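Notebook, hand-held gripper collection, Irnent task set
August, entry started 9:40

Picking up from the last entry. The question was whether the held-item filter changes anything for thin, crumpled material, or whether the gain we saw on rigid items was only a matter of finger opening being easy to read. Ran the comparison overnight on the tidy-up episodes. Pool is 2,000 episodes, all two-handed, all recorded with hand-held grippers in furnished rooms.

Method as run:

The policy takes both wrist views and both finger openings. The baseline labels a grasp from opening alone: fingers stop closing before the hard stop, so something is between them. On tissue, wrappers and empty bags the fingers close almost fully and the label goes to "empty". Oltberg's labeling script had been treating those segments as failed grasps and dropping them. That explains why the training set looked so clean and why the policy never learned to carry paper.

The replacement label uses a crop between the pads, compared against the same crop with the fingers closed on nothing. One reference crop per gripper per session. If the crop differs past threshold for 4 consecutive samples, the segment is marked as held. Opening is still logged but no longer votes.

Results:

Rigid items: no change worth writing down. Both labels agree.

Folded or pinched bags: the new label recovers most of the carries the old one threw away. Printed bags are easier than plain ones, presumably from the contrast.

Crumpled tissue: better, with more flicker. Tissue moves in the jaws when the wrist turns and the crop difference drops under threshold for a sample or two. Added a hold of 3 samples before release is declared. Flicker mostly gone. The cost is that real releases are stamped late by the same amount. Acceptable for training, not for timing plots. Do not use these labels for the timing plots.

Trained the policy on both label sets, same seed, same schedule, 2 runs each. The old-label policy approaches paper, closes, then reopens at once and tries again. It has learned that closed fingers mean a miss. The new-label policy closes and lifts. It still reopens early over the bin on some trials, and I have not separated that from the late release stamps. Could be the same cause seen from the other side. Needs a run with the release stamps shifted back.

Failure modes noted while checking labels by hand:

- Blur in the crop. Fast wrist motion smears whatever is behind the fingers and the difference goes up with nothing held. Worst near bright-colored objects. Added a motion gate, threshold taken from the Nartey calibration clips.
- Other gripper in view. When both hands work close together the second gripper can enter the crop of the first. The label then says held. Not fixed. Masking by pose would do it, but pose drifts in small rooms with little texture on the walls.
- White on gray. Tissue against a plain gray wall gives a weak edge. The threshold had to come down for these sessions, and the motion gate matters more as a result.
- Stale reference crop. If the pads are swapped in mid-session the reference is wrong from then on. Take a new one after every pad change. Put this on the session sheet.

Checked the filter against furnished-room clutter separately, since the Hillico bench episodes have a bare background and flatter the method. Drop in agreement is real but small. Bench numbers should not be quoted alone.

15:10. Re-ran the labeler with the motion gate on. Fewer false holds in the transit segments, a few true ones lost at the start of lifts. Left the gate on.

To do:
Shift release stamps and retrain.
Second-gripper mask, try a color cue before pose.
Log threshold per session in the header instead of the config file.
Ask whether the dropped segments can be restored from the raw recordings or only from the trimmed ones.

Contact: lab notebook admin | Back to top
0 shares | 2 comments

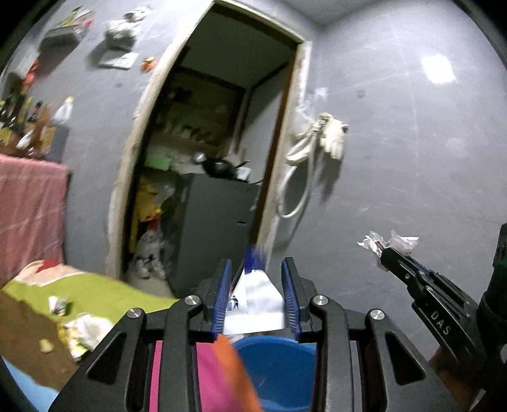
White bag between the blue pads, crumpled tissue in the second gripper against the gray wall.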